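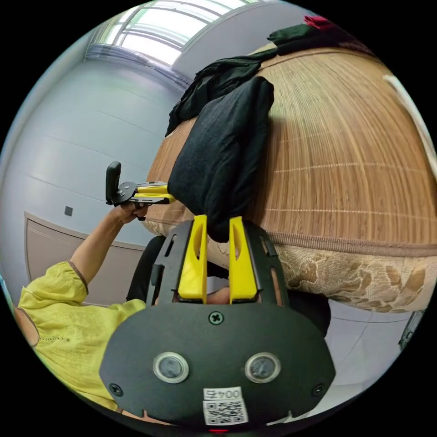
What does the Ruvmont Household Recipe Collection contain?
The collection contains 1000 handwritten recipes from the Ruvmont valley, each transcribed in full and accompanied by a short record of its source, its language and the kind of dish it describes.

Summary

The Ruvmont Household Recipe Collection was prepared for the study of home cooking and everyday writing. The recipes come from 21 notebooks lent by families in and near the town of Cammont. Most are in English. A smaller share is in Serbian or Norwegian, and several notebooks move between two languages on the same page. The largest single source is the Obradović notebook, which supplies 200 recipes, chiefly for preserves, yeast breads and pickled vegetables.

Files

recipes.csv - one row per recipe, with the full transcription
notebooks.csv - one row per notebook, with its code and languages
units.txt - the list of household measures and their spellings
CHANGES.txt - a record of corrections between releases

All files are encoded in UTF-8. Line breaks within a recipe are kept and stored as a vertical bar.

Fields in recipes.csv

recipe_id: a code made up of the notebook code and a running number
title: the title as written; blank where the writer gave none
body: the transcription, including crossed-out words in square brackets
language: the main language of the recipe
dish_type: one of bread, cake, preserve, soup, meat, fish, vegetable, drink or other
attributed_to: a name given by the writer, such as "Aunt" or "from the baker", with family names removed
hand: a letter marking each different handwriting within a notebook

Transcription

Spelling, abbreviations and punctuation were left as found. "Marg.", "oleo" and "butter or good lard" were not brought into agreement. Fractions are written with a slash. Where a measure could be read in two ways, the more likely reading is in the body and the other follows it with a question mark. Stains and torn corners are marked [lost].

Lilian Chege and Jamie Tunstall transcribed the English notebooks. Kerstin Kristiansen transcribed the Norwegian material, and Krum Berisha was responsible for the Serbian. A second reader compared 500 of the recipes with the originals. Differences were settled by discussion, and those that could not be settled carry the note "disputed" in CHANGES.txt.

Dish types

Users should treat dish_type with care. Quince paste appears under preserve in every notebook, although two families served it as a sweet with coffee. Dumplings are divided between soup and other according to the writer's own heading. Nut rolls are under cake - a decision that was debated at length and may be reversed.

Known limits

The notebooks record what people chose to write down. Plain daily dishes are seldom present, and holiday baking is heavily represented. Oven temperatures are rare, and many recipes end with "bake until done" or with no instruction at all. The collection should not be used as a source of safe canning times. Several of the preserving methods are out of date.

Permissions

Each lending family agreed in writing to the release of the text. Page scans are not included. The files may be copied and adapted for teaching and research, provided that the collection is named. Commercial cookbooks require separate permission from the families concerned.

Corrections

Corrections should be addressed to Nelli Ahonen at the Cammont Local Studies Office and should quote the recipe_id. Accepted changes are issued each June.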